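My Tuesday afternoon at the Kadach open day

July 25, 2023

So I finally went to see the robots! A friend from my old job, Ehsan Safavi, has been at Kadach for a while now and he's been telling me to come by pretty much every time we talk. In February I had a ticket and everything, and then I got the flu and spent the day on the couch feeling sorry for myself. This time I put it in my calendar in capital letters and left the house an hour early, which meant I sat in the parking lot eating pretzels with the windows down until they opened the doors.

If you haven't heard of Kadach, I hadn't either until Ehsan started there. They work on getting robot arms to do household stuff. Picking things up, putting things down, opening drawers, that kind of thing. They're on the second floor of the old Shirazi building, above the tile showroom, and the elevator is so slow that I gave up and took the stairs. There was a sign-in sheet and a bowl of those strawberry candies my grandmother used to keep in her purse. I took four. I regret nothing.

I went in expecting a big warehouse with machines swinging around everywhere. A lot of what they showed us was on a screen! The project is called Vitus, and most of it happens in simulation, meaning there's a computer version of the arm and a computer version of a room, and the arm does its practicing in there. I was a tiny bit let down for the first few minutes, I'll admit it. Then the demo got going and I forgot all about it.

The man running it was Manouchehr Kordestani, who had a wonderful slow way of explaining things and never once made anybody feel dumb (a rare gift, my high school physics teacher did not have it). He told us they ran 1,667 tries at the mug task last week, and that 323 of those went wrong one way or another. A woman near me asked if that was bad. He laughed and said it depends on which 323. Some of them were tries where the arm barely brushed something it shouldn't have, and they count those as fails too, even when the mug gets where it's going. I liked that. My own standards for unloading the dishwasher are a lot lower.

Okay, the mug. This was my favorite part and I've been boring people with it ever since. The setup is a dresser with a plain white mug on top and a little black dog figurine standing right next to it. The arm (it's a Franka Emika, the name is printed on it in capital letters) stands beside the dresser and has to reach up and over and come down on the mug. I figured it would go for the handle, because that's what handles are for, right? Nope! The fingers go down inside the mug, through the open top. I do this myself when I'm clearing the table and carrying too much, and my mother has yelled at me for it my entire life. I feel very supported now.

Manouchehr said grabbing from the top is often easier to plan than getting around a handle, especially with something else sitting close by. The dog is there to be in the way. They can swap it for other things and move it around between runs, so the arm can't just memorize one lucky motion. A kid in the front row wanted to know if the dog had a name. It did not, and there was some discussion about fixing that. I voted for Pickle.

We also got to hear about the part that goes from the computer version to a real arm, which is where I started to lose the thread a little. From what I understood, real mugs are heavier or lighter than you told the computer they'd be, and real tables aren't as smooth, and the light changes over the day, so they mess with all of those settings on purpose while the arm is practicing. They get help on that from a smaller outfit called Stimden, and I think that's who the two guys in matching green polos were. I meant to ask and then the coffee came out.

A few things if you're thinking of going. Parking is free but the lot is tight, so be nice and don't take the spots by the tile place. The demo talk runs long and the chairs are the folding kind. Bring kids if you have them; the ones there were asking way better questions than I was. And go find Ehsan and tell him I sent you, he'll pretend to be annoyed.

I asked him on the way out what they're doing next, and he said drawers. Apparently drawers are awful. You have to pull straight, and not too hard, and know when to stop, and I thought about the bottom drawer in my kitchen, the one that's been stuck since we moved in, and told him he was welcome to bring the arm over any time. The next open day is nine weeks off and I've already told my sister she's coming with me. She says only if we stop for tacos afterward, so that's the plan.

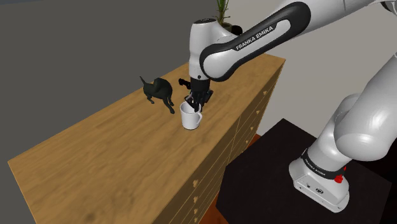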